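The Bin Talk: sorting a household's paper when you have no patience for it
Speaker notes, Wenport Home & Hobby Evening, September
Slot is 25 minutes plus questions. Slides are mostly pictures, so these notes are for me (and for anyone who asked for a copy afterward, hi!).

SLIDE 1. Title

Say hello. Wait for the coffee line to sit down. Ask who has a drawer at home they'd rather not open in front of company. Let them laugh, put my own hand up.

I'm going to talk about paper. Plain old household paper: school forms, warranty booklets, birthday cards, the letter from the water company you're keeping for some reason. I've been helping people on my street with theirs for a while now, and before that I made a terrific mess of my own.

SLIDE 2. My hallway, before

Tell the hallway story, short version. We moved to the apartment on Savolainen Street and the paper came with us in grocery sacks. I put the sacks in the hall closet and said I'd do them by Christmas. Christmas came. There were more sacks.

One rainy afternoon I dumped everything on the floor and went through it sheet by sheet, and because I am the kind of person I am, I kept a tally on the back of an envelope. It came to 2424 sheets. Pause here, people always want to groan. Of those I kept 398. So, most of it had been riding around with us for no good purpose, up two flights of stairs, and I paid a mover to carry it!

(If someone asks what the rest was: catalogs, envelopes with nothing in them, duplicate statements, and a whole run of takeout menus from a town we no longer lived in.)

SLIDE 3. Why the fancy systems didn't stick for me

Go easy here, some folks in the room love their filing cabinets. I had a cabinet. It was a good one. The trouble was that filing meant standing up, walking to the back bedroom, finding the right tab, and then arguing with myself over whether the dentist goes under Health or under D. So the paper sat on top of the cabinet, and then there was a pile on the cabinet, and then the cat slept on the pile.

I tried the Grultedia planner method next. It came with tabs and a ribbon and I think 3 sizes of insert, and I did enjoy the stickers. I lasted until the second phone bill.

What I wanted was something I could do in socks, with the radio on.

SLIDE 4. What goes in a bin

OK, the main idea. You get one open bin. Plastic is fine, and I like one with rounded corners and a good thick rim so it doesn't dig into your hands when you carry it around. No lid! A lid is a table. You will put things on it.

Everything that comes into the house and is made of paper goes in the bin, flat. Don't sort it yet. Then once a week or so (I do it at seven in the evening, after the dishes) you sit on the floor with the bin and a handful of folders and move things along.

Mention: floor beats table. You can spread out, nothing slides off, and you don't have to clear the table first.

SLIDE 5. Folders by color

Read the room. If they look tired, skip to the colors straight away.

I don't write labels anymore. I use colors and I let each color mean a kind of feeling, which sounds silly until you try it. Red is stuff that will bite me if I ignore it. Blue is dull but needed, the insurance, the car, the lease. Yellow is for things I'd be sad to lose, meaning cards, drawings, a recipe in my aunt's handwriting, notes people tucked in with a present.

You can pick other colors, obviously. A neighbor of mine has green for money and would like everyone to know it's better. Just keep it down to what you can remember without a chart on the wall.

Prop: hold up the bright ones, pass them to the front row. Get them back! I lost a good one at the library talk.

SLIDE 6. Dress up the one you like

This is the part I get teased for. I put stickers on the folder that holds the nice stuff. Kraft paper ones, metallic ones, whatever is in the craft drawer. I got most of mine from a sheet at Stanima, the little stationery place by the bus depot, and I've been rationing them ever since.

It helps more than you'd think. If a folder looks like a treat I reach for it, and then the card from my niece gets put away that evening and doesn't spend a month stuck to the fridge under a pizza magnet. My sister says it's just bribery. Fine by me.

Leave this next one up while I talk.
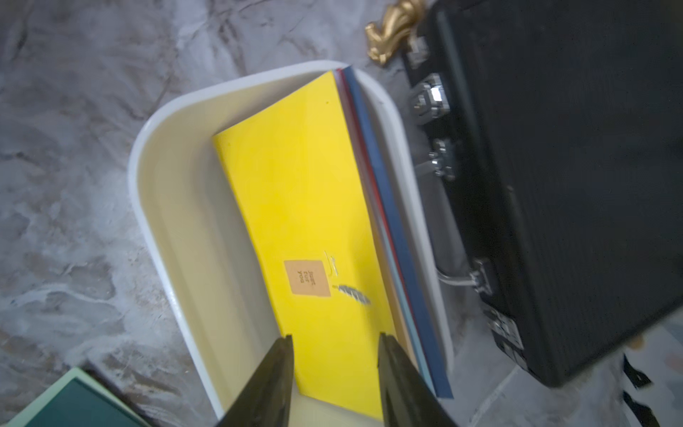 Yellow on top, with the "just for you" sticker and the silver feather.

Points to make while it's up:

The pretty folder goes on top. I used to put the bills on top so I'd be good about them, and what happened was I stopped looking in the bin at all.

Let the edges fan out a little. See the red and the navy down the side? You don't need the stack squared up like a deck of cards. If a strip of each color shows, you can pull the one you want without lifting the lot.

Long folders can lie on a slant if they fit better that way. I get asked about this every time. It's a bin, it isn't going to be inspected.

SLIDE 7. The weekly sit-down

Keep this brisk, and do it live with the demo bin if there's space at the front.

Take the folders out first and lay them around you on the floor. Pick up the loose paper one sheet at a time. Red, blue, yellow or recycling. If you're holding something and you've read it twice, put it at the bottom and carry on, it'll look different next week. Anything with an account number goes in the shred bag. Folders back in the bin, yellow last.

Mine takes less time than a sitcom now. The first one took me most of a weekend and a box of crackers, so warn them about that.

SLIDE 8. Things people ask

Taxes: separate box, closet shelf, and talk to whoever does yours about how long to keep them.

Kids' art: pick with the kid. Big paintings don't fit in a folder and shouldn't be made to.

Can't I just scan it all? Sure you can. I scanned 279 pages one winter and have looked at maybe two of them. I still like holding the card.

Does it have to be a white bin? No. Dishpans work great.

SLIDE 9. Try it tonight

Hand out the spare folders, one each while they last, and put the sticker sheets on the side table. Ask people to bring a stack of their own paper to the next evening if they'd like company doing it (there's room on the floor, bring a cushion).

Remember to unplug the projector and give the key back at the front desk.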